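工作间记录 2024年9月3日
主帆升降索：到底是谁在松

评论 8　分享 20

接着上次没写完的地方。Grandulance 号的主帆前缘在上风航段跑到后半程就起横褶，帆顶往下掉，这事从三月换了新升降索以后就有人念叨。船上的说法是“新绳还没吃住劲，多拉几次就好了”。拉了一个春天加一个夏天，没好。现在说法换成了“这批绳不行”。我对两种说法都不太信，所以今天把绳子、夹绳器和桅顶滑轮分开来看，一样一样加载。

先写清楚手头有什么：

旧升降索，换下来以后一直挂在帆库里，护套在夹绳器那一段磨得起毛，芯没看见断丝。
新升降索，Stiltano 的，直径 8 毫米，船上剪下来的尾段，跟正在用的是同一卷。
夹绳器，Negri 的，从甲板上拆下来连底座一起搬进来的，凸轮没换过。
测力计，Titier 的，显示头和传感器分体。

绳子的宣传单我也翻出来看了。上面画了一张蠕变曲线，纵轴没有刻度，横轴写着“时间”。这种图画成什么样都行。单子里还有一句“经赛事验证”，没说哪个赛事，也没说验证的是什么。我在空白处打了个问号，贴在本子前一页了，谁想看自己翻。

先说台架。沿用长工作台旁边那根钢梁，一头是固定环，另一头是手摇绞车，中间串传感器。上次有人把传感器直接串在绞车钩上，绳一吃力它就跟着扭，读数往上飘，我怀疑以前记下来的几组“新绳更硬”就是这么来的。今天在传感器两头都加了转环，空载拉直之后归零，再加载，再卸载，看它回不回零。头一次没回。第二次换了个卸扣，回了。第三次又没回，差得很少，但就是没回。

查了半天，是显示头那边的插头没插到底，碰一下线数就跳。插紧，用胶带把线在梁上固定好，再做三遍空载，都回零。我顺便把早先本子上凡是用这套测力计又没有写“已回零”的数据都用铅笔圈了起来。圈得有点多。那些数不能说一定错，只是我不会再拿它们去跟人争。

有人会问为什么不用船上的那个张力表。船上的是夹在绳上量的，绳径不同、护套软硬不同，读数就不同，量同一根绳前后对比还凑合，拿来比两根绳等于自己骗自己。

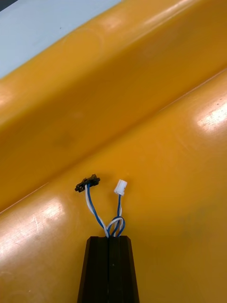

一、只拉绳子

绳子两头都打插接眼环，不打结。打结的那种试法我也见过，第一次加载时结自己收紧，收出来的长度全算在绳子头上，然后大家得出结论说新绳伸长大。插接眼环也会走一点，所以每根先做三次预拉，拉到比工作载荷略低的地方，松掉，再开始记。

标记用缝线，穿过护套扎进芯里。用记号笔画在护套上的没有意义，护套会在芯上滑，量到的是护套。旧绳在这一点上尤其明显，我在旁边同时画了一道笔迹做对照，加载以后笔迹和缝线就错开了，肉眼看得见。

工作载荷取多少吵过一次。船上报的数是“大概一个人坐在绞盘上的劲”，这个没法用。我按他们上次在码头把帆升到标记位、收紧下拉索之后的读数来，292 公斤。那次读数用的是同一个测力计，也没有写回零，所以它本身就可疑。但总得选一个数，选了就两根绳都用它，至少比较是公平的。以后要是重新量出来不一样，这一节要重做。

每根保持 20 分钟。时间是随手定的，没有什么道理，比一个上风航段长一点。

旧绳：上载荷之后很快就稳住了，保持期间标记基本没动，我用钢尺看不出区别。卸掉之后恢复也快。

新绳：上载荷那一下的伸长比旧绳小，这一点宣传单没有吹牛。保持期间有一点点继续走，走得很慢，前半段走得多，后半段几乎不走。卸掉之后有一小部分没有回来。再做第二遍，没有回来的部分小了很多。

所以“新绳没吃住劲”这个说法有一点道理，但它只够解释头几次出海。绳子从三月用到现在，该走的早走完了。而且即便把第一遍走掉的全部算上，也远远不够让帆顶掉到他们说的那个程度。

有一条要写在前面免得以后被人拿去乱引：试的是尾段，没有经过桅顶滑轮，没有晒过多少太阳。它代表新绳，不代表船上现在正在用的那一根。船上那根我要求拆下来，他们说周末要用船，不肯拆。那就先这样。

二、绳子加夹绳器

这一步我本来以为是走过场。Negri 的夹绳器口碑一直好，换新绳的时候也没有人提过它。

装法：夹绳器底座用两颗通孔螺栓固定在硬木块上，木块顶死在钢梁端头。绳子先由绞车拉到载荷，合上手柄，然后松开绞车那一侧，让夹绳器自己扛。在夹绳器出口处缝一道线，量它相对于壳体边缘走了多少。

旧绳合上以后，松绞车，标记往载荷方向走了一小段然后停住。这一小段是凸轮咬进去的行程，正常，甲板上大家也都知道合手柄以后要多摇一把补回来。保持期间不动。

新绳合上以后，松绞车，标记走了一段，停住，我去记数，回头看又走了。没有声音，也没有一顿一顿的，就是慢慢地爬。保持到时间，一共走了 19 毫米。载荷同时往下掉，掉得跟标记爬得差不多步调。

我不信，重做。把绳子换了一段没夹过的地方，擦干净，手柄合得很用力。还是爬，少了一点，但还是爬。

第三遍把夹绳器拆开，看凸轮的齿。齿尖是圆的，中间那几道圆得最厉害，两边还算有棱。旧绳护套粗、毛，齿圆了也咬得住。新绳护套编得又密又滑，摸上去跟涂了蜡一样，齿尖没有东西可抓。这样说得通，但说得通的事情我见过不少最后是错的，所以还得再试一个反的：把旧绳没磨过的那一段拿来夹。如果只是磨毛的护套帮了忙，那没磨过的旧绳也应该爬。

结果是爬了，很少，介于两者之间。

这就比较像样了。三种护套，越滑爬得越多，顺序没乱。当然每种只做了两三遍，夹绳器也只有这一个，谁要说这是巧合我也没有办法证明不是。不过现在要我押，我押夹绳器。

顺手记一下凸轮弹簧。拆开的时候弹簧还有劲，没有断，也没有明显锈蚀，复位正常。底座螺栓孔有一点椭圆，估计是甲板上长期受力的结果，跟这次的事情应该没有关系，但装回去的时候要垫好，打胶。

三、桅顶滑轮

没上去看。今天有风，桅杆在船上竖着，我不打算为了一个猜测让人吊上去。

能做的只是把滑轮这个因素列在这里：如果滑轮侧板磨出了沟，绳子在沟里受力会卡，升帆的时候觉得已经升到头了，跑一阵子震松了，帆顶就掉一截。现象跟夹绳器滑几乎一样。区别在于，夹绳器滑的话，甲板上夹绳器出口处做的记号会移动；滑轮卡的话，记号不动而帆顶动。

这么简单的一个办法，夏天里没有人做过。我问过，说是“比赛的时候哪有空看绳子”。那训练的时候呢，也没有看。帆顶掉下来倒是每个人都看见了，还有人说掉了“一个巴掌”，问是从哪里量的，没有下文。

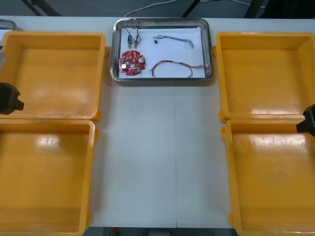
四、船上流传的几种说法，逐条写一下态度

“换了新绳以后船快了。”
没有数据。换绳那阵子同时刷了船底，换了前帆，掌舵的人也换了。要说快了是因为绳，我也可以说是因为船底干净。升降索影响的是帆前缘张力能不能保持，保持住了，帆型就不跑；保持不住，风大的时候弓深往后走，船发沉，角度也高不上去。这个影响是真的，但它有多大，得两条船对着跑，只改这一样东西。我们没有这么跑过。

“低伸长的绳对夹绳器要求高。”
这条是卖绳的人口头讲的，我当时没当回事，觉得是在给自己留后路。按今天的结果看，这话至少在我们这个夹绳器上是对的。不过严格讲跟“低伸长”没关系，跟护套有关系。同样的芯套一层粗护套，我猜就不会爬。还是猜。

“绳径细一号就好了，轻。”
不赞成。细一号在同一个凸轮里咬得更浅，只会更糟。桅杆里那点重量省下来，换一个会滑的升降索，我看不出划算在哪里。要换细的也可以，先把凸轮换了，再来说重量。

“在夹绳器那一段加一层护套。”
这个我倒觉得值得试。加套的做法很老，收头要缝牢，长度要盖住升满和缩帆两个位置。坏处是加套之后过导向块可能会卡，要先拿一小段在甲板上过一遍。另外加套会滑，套子自己在原护套上滑，那等于把问题搬了个地方，所以必须穿芯缝死，光收口不行。

“多摇一把就行。”
多摇一把能补的是凸轮咬入的那段行程，补不了慢慢爬的那段。而且摇过头，起航的时候前缘绷得太紧，帆前面一道竖褶，跑着跑着松到合适，再跑又松过头。有人觉得这条船“中间那段最顺”，可能就是这么来的。也可能是心理作用。

“用绞盘扛着，不合夹绳器。”
短时间可以，只要那个绞盘空着。实际上主帆升降索和球帆升降索共用一个绞盘，绕过浮标要升球帆，就必须腾出来。写这一条是因为有人在群里说得很轻巧。

五、今天犯的错

这一节照旧要写，别嫌丢人。

第一，归零的事，前面说了。

第二，第二步的头一遍，木块没有顶死，加载以后整个木块往前移了一点，我把木块的位移也算到绳子头上了。那一遍的数已经划掉。后面几遍在木块后面加了楔子，并且同时看木块有没有动。要是没有在木块边上画线，根本发现不了。

第三，旧绳没有记录拉伸方向。绳子在夹绳器里用了好几年，护套的毛是顺着一个方向倒的，反着装进去咬合应该不一样。我做完才想起来。现在分不清今天是顺装还是反装，所以旧绳那一组要补做，两个方向各做一遍。如果反过来也不爬，那我前面的话不用改。如果爬了，第二节的那个漂亮顺序就得打折扣。

第四，室内没有水，没有盐。船上的绳大半时间是湿的。湿绳在凸轮里是更滑还是更涩，我听过两种完全相反的意见，说的人都很肯定。下一次把绳泡一夜再夹，结果不管是什么样都记下来。

六、还没想通的

保持过程中载荷往下掉，掉到一定程度，绳子就不怎么爬了。按理说船上也应该这样：松到一个程度就停，帆顶掉一截，然后稳住。可是船上讲的是“一直掉”。要么他们看得不仔细，要么浪里的冲击一下一下地把它往外拽，每撞一个浪就走一点。台架是静的，做不出冲击来。

想过一个土办法：保持的时候在绳子中间横着挂一个重物，提起来，放下去。这个做法能让绳子抖，但抖的力是多少完全不知道，两根绳之间也保证不了一样。做是可以做，做出来的东西只能说“抖了会爬得多一点”，别的都不能说。我倾向于先去船上看记号，比在这里瞎抖强。

还有一个小疑问，夹绳器的手柄在加载时位置略微往上抬，新绳抬得多，旧绳抬得少。手柄抬意味着凸轮在往回转？还是只是连杆里的间隙被吃掉了？拆开看间隙确实有。下次在手柄上贴一张纸条，边上画线，保持期间拍两次对着看。

Titier 的显示头刷新很慢，合手柄那一瞬间的峰值它抓不到。说明书上写有峰值保持功能，我按照说明书按了，显示出来的峰值比当时的稳定读数还低，这显然不对。要么按错了，要么这个功能本来就不能信。没有弄清楚之前，峰值一概不记。

七、接下来

船上主升降索在夹绳器出口处穿缝线做记号，升满位一道，缩帆位一道，颜色要和绳子区分开。训练时每个上风航段的开头和结尾各看一眼，写在舵旁那块板上，回来抄进本子。看的人自己写，别让别人转述。

同时在桅杆上帆顶位置贴胶带。甲板记号和桅顶胶带一起看，才能把夹绳器和滑轮分开。只看一个的话我不接受结论。

凸轮先订一副新的，型号照壳体底下刻的那个来，别照网店图片。到货以后在台架上用同一段新绳重做第二节，旧凸轮不要扔，装在袋子里标上，万一新凸轮也爬，还得回头比。

旧绳补做两个方向。

泡水那一组，绳先称一下再泡，免得以后有人问到底泡透没有。

在上面这些做完之前，不买新绳。Grandulance 号那边已经有人在问别的牌子的价钱，我回的是等记号。绳子可能有问题，我没有排除，只是到目前为止指着绳子的证据是最弱的那一条。

台架没有拆，传感器线还在梁上粘着，要用绞车的先跟我说一声，别从线下面钻。夹绳器的螺栓和垫片在木块旁边的小盒里，装回甲板前要换新的密封胶，旧的已经刮干净了。

补一句：晚上回零又看了一遍，还在零上。显示头关了，电池取出来放在它旁边。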